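Waven pick-assist subscription, worth renewing?

fouzia_m
Our contract with Waven runs out in October and they want us on the 2027 terms, 538 a month per arm. We have two arms on mixed returns. Does anyone here run the same package? I am mainly interested in how it copes with bulky housings.

Khokhar_Dio
One arm, same package, 918 hours logged. Flat boxes and cartons are fine. Anything with a moulded handle is a matter of luck. The planner treats the handle as solid and goes for the widest face, which is often wider than the stroke.

fouzia_m
Same result here. Did you try the depth update?

Khokhar_Dio
Yes. Better on dark items, no change on white plastic over a white table.

m.shaikh
I disagree that this is the planner. With a white table the segmentation has very little edge to work with, and the planner only gets what it is given. Put a grey mat down and run the same items again before you blame the software. Ours went from one good grasp in 4 to nearly all of them.

Khokhar_Dio
A mat is not in the install guide. If the service needs one, Waven should supply it.

m.shaikh
Agreed on that point. It is still cheaper than changing supplier.

fouzia_m
Our bench is white too. Stacked items are what I would like opinions on:

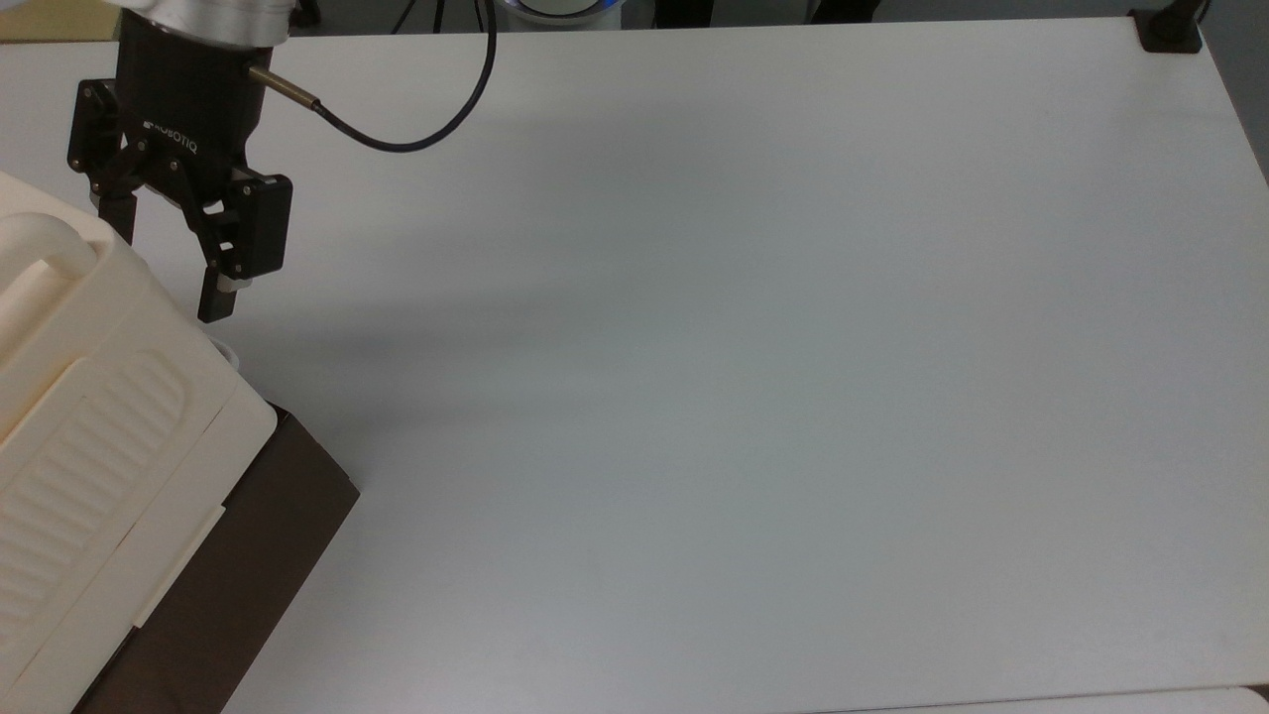
Robotiq two-finger, fingers open, cream case on the dark brown box.

m.shaikh
I would go for the handle from above. The ribbed side panel is a poor contact surface for those pads. Also watch the cable at the gripper connector, that loop wants a clip on the wrist before you run steep approach angles.

Khokhar_Dio
Handle first, yes, but set it by hand as a fixed grasp. I would not trust the automatic choice with another item underneath.

gurnari_kb
Has anyone had a quote from Ereck? They charge per pick, with no monthly fee.

fouzia_m
Only a verbal one. At our volume it came out dearer. I will order a mat, rerun the stacked set and post the logs before I sign anything.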